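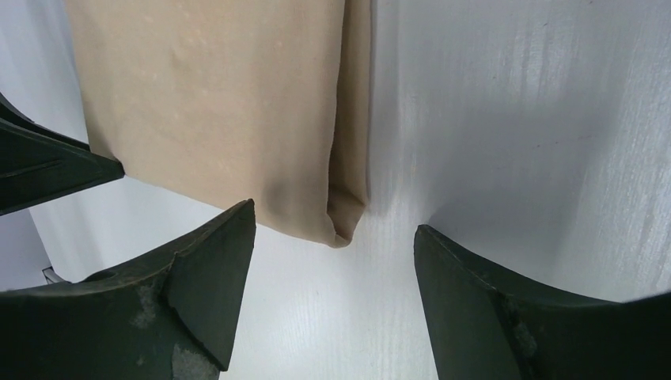
Half-canvas vs fused under 417: Sarkalix or Usto?

lapelroll22
Looking for a two-button suit jacket in mid-gray, 38R. Sarkalix lists theirs as half-canvas at 417. Usto is fused and costs less. Is the construction worth the difference at this price?

dartandvent
Check the lapel before deciding. Pinch the cloth below the bottom buttonhole and separate the layers. If a third layer moves freely between the two, there is canvas at that point. My Sarkalix had it to the chest only, as advertised.

Mundale_regular
Disagree that it matters. Modern fusing holds up if you keep the jacket away from frequent dry cleaning. I have two Usto jackets bought in June three years ago and neither has bubbled. Spend the money on alterations.

dartandvent
Two jackets is a small sample. Bubbling depends on the adhesive and on steam exposure. A canvas chest can be re-pressed – a delaminated front can't be repaired at reasonable cost.

notchwidth
Neither of you has mentioned shoulders. Sarkalix cuts with a 16 mm pad and a roped sleevehead. Usto is nearly unpadded. On a sloped shoulder the Usto will collapse behind the armhole, and no tailor will fix that cheaply.

lapelroll22
Mine do slope, left more than right. Has anyone tried Heydari?

notchwidth
Made to measure only, starts at 2,000. Good collar work, slow delivery.

Mundale_regular
Out of range, then. Try the Sarkalix on at the Mundale store first. Their 38 runs long in the sleeve.

lapelroll22
Edit 2/9/18: ordered the Sarkalix in 38S. Sleeves need 22 mm off, body length is correct.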